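Smoke, Salt and a Hairnet: Our Day at the Stakham Open House

Posted 17th May

Once a year the fish smokehouse at Stakham opens its doors to the public, and once a year we say we'll go and then have something else on. This time we went. It's a two-hour drive if you don't miss the turn at Stustomow, and we missed the turn at Stustomow.

Parking is in a field. You get a paper wristband, a hairnet and a pair of blue shoe covers that are made for a foot no human being has. I wore mine over boots and walked like a duck for the rest of the morning. Anyone with a beard gets a second hairnet for the face, and I'm told I looked distinguished in it.

The tour goes out in groups of 22. Ours was number 819, which alarmed me until the guide explained they have never started the numbering over. First stop was the receiving dock, where whitefish and trout come in on ice and get graded by people who can tell more from one look at a gill than I can from a whole restaurant menu. Then the brine room. The brine is salt, water, brown sugar and something they wouldn't name, and the guide was so pleased about not naming it that three people asked again just to be polite. I'm fairly sure it's bay leaf.

After that, the kilns. They burn alder, mostly, with some apple when a local orchard has been pruning. Trout gets 11 hours, and the bigger whitefish stay in overnight. You don't go inside, but you do stand near the doors, and my jacket has been hanging on the porch ever since. The dog has never liked me so much.
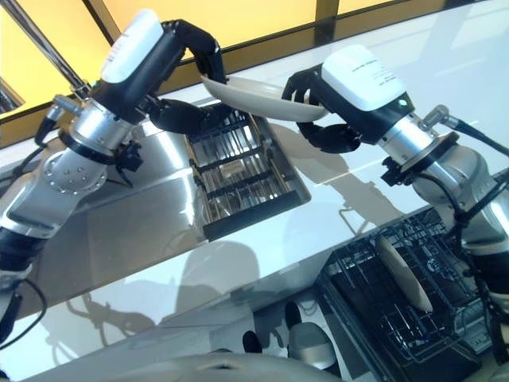
Lunch was in a tent behind the packing hall and it was the best part of the day by a long way. The line was slow, but you could smell what was coming. I had the hot smoked trout on rye with pickled onions, then went back for the whitefish spread, then went back for the whitefish spread. My wife had the chowder and reports that it was very good. I can't confirm this, as she didn't offer.

Two outside sellers had been invited. Bukhari had a table of flatbreads and a green chili relish that goes with smoked fish better than anything I keep in my own fridge. Borkano was pouring samples of trout roe onto tiny plastic spoons, one per visitor, under close supervision. It was mild and not too salty, with a good pop to it. The jar cost more than my shoes, so we had the spoon.

The shop is where they get you. Prices are a little lower than at the market, and by then you've been smelling alder for most of a day and have no judgment left. We came out with two sides of trout, a tub of the spread and a tea towel with a pike on it. They don't sell pike.

If you're thinking of going, bring a cooler and wear something you don't love. The tent takes cards but the parking field wants cash. There's a smaller event in September, with no kiln tour but more eating, and we've already put it on the calendar. We'll see about the turn at Stustomow.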